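Kinulholm end 17-year wait and put Mikholm tie on the big screen

Kinulholm FC will play Mikholm in the regional cup semi-final this December, the first time the club has got this far in 17 years. Supporters who had made other plans for winter afternoons are asked to unmake them.
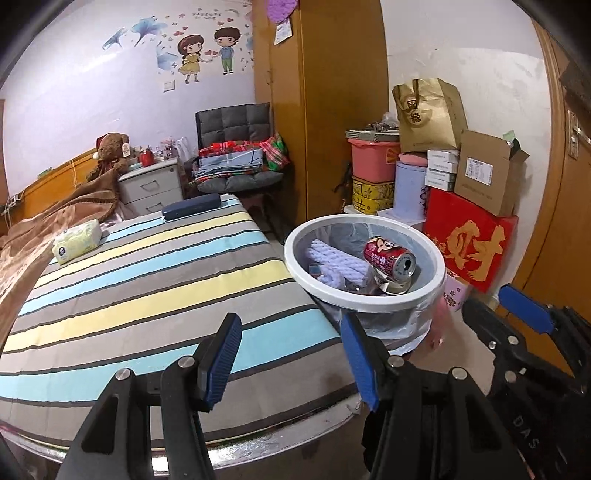
Kick-off and how to watch

The match starts at 2 pm at Mikholm's ground. Visiting fans have been given 40 seats, all of them behind the same floodlight pylon. For everyone else, the club will show the game live in the clubhouse, where the view is better and the pies are closer. Doors open at noon and entry is free for members.

Team news

Head coach Cuiping Dai has a full squad to choose from, apart from the 4 players who are injured. Captain Meng trained all week and is expected to start in central midfield, a position he describes as his favourite and his knees describe differently.

"Mikholm are quicker than us, taller than us and have a proper team bus," said Dai. "We have watched their last two matches and would rather we hadn't. But we beat Nultov in the quarter-final when most of our own supporters had gone home at half-time, so I'm telling the lads to keep running - and I'm telling the supporters to stay in their seats."

If the scores are level after 90 minutes, the tie goes straight to penalties. Kinulholm have been practising these. The fence behind the north goal is being repaired.

Tickets

Away seats go on sale at the clubhouse bar from 6 pm, one per member. Please bring your membership card, even if the barman is your brother.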